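Skeremon build log: deformable objects, part two
06/08/2026

The last post ended with the hand-held grippers assembled and the first calibration done. Since then the club has moved from rigid blocks to things that bend, and most of our assumptions about the data have had to be revisited.

For anyone joining at this point: Skeremon is our student project for the Zernetti challenge, in the two-handed manipulation class. Demonstrations are recorded by people holding the grippers, and a policy is trained on the recordings. The rules allow any training method but fix the test objects by category. This year the categories are cloth, cord and strung items. The last one worried us most, so we started there.

A strung item has two awkward properties. It has no fixed shape, so a grasp point cannot be given as an offset from a centre. It also moves as a chain, so lifting one end drags the rest along with a delay that depends on the surface. On a bare desk the beads roll. On a soft pile they sink a little and stay where they are put, which makes the first grasp easier and the release harder, as the pads tend to pick up fibres along with the bead.

Iolanda Sampaio wrote the task sheet. Each demonstration starts with the strand laid in a random curve. The left gripper takes one end, the right gripper takes the other, and the strand is to be laid straight. We discard a take if either operator regrasps more than twice.

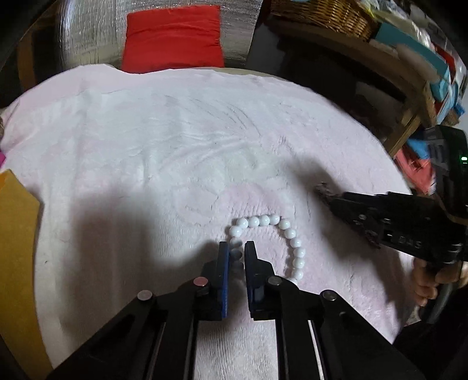 Jaw opening turned out to be the parameter with the largest effect. Beginners open the jaws fully on approach and then close on two or three beads at once. The strand then comes up bunched and the second operator has nothing clean to take. Starting with a small gap, close to the width of one bead, gives a better grasp but needs a more careful approach. We now set the gap before the take begins and write it on the sheet.

The second point is lighting. Tracking is done from the wrist views, and with a single strong lamp the arms throw soft shadows over the work area. White beads on a pale surface have little contrast to begin with. We tried moving the lamp, then adding a second one on the other side, and kept the second arrangement. It does not remove the shadows but the tracker loses its features less often.

So far we have 187 takes, of which 13 were thrown out. Most of the rejects were regrasp failures. The remainder were sync faults between the two grippers, where the timestamps drifted apart during the take. Gleice Holanda traced this to the logging script, which was writing both streams from the same thread -- they now have one each and the drift has not come back.

The target before the February round is 2,000 takes over all three categories. At the present rate we will miss it, so sessions go up to 5 a week from now on. Anyone who has passed the Braser safety sheet can operate. If you have only used the old Godoy arm, please do a short practice run first, as the trigger travel is different and the pads close sooner than you expect.

Still open: whether to record the release as a separate step, and what to do about fibres on the pads. Tape lifts them off but leaves a residue. Next post will cover cord.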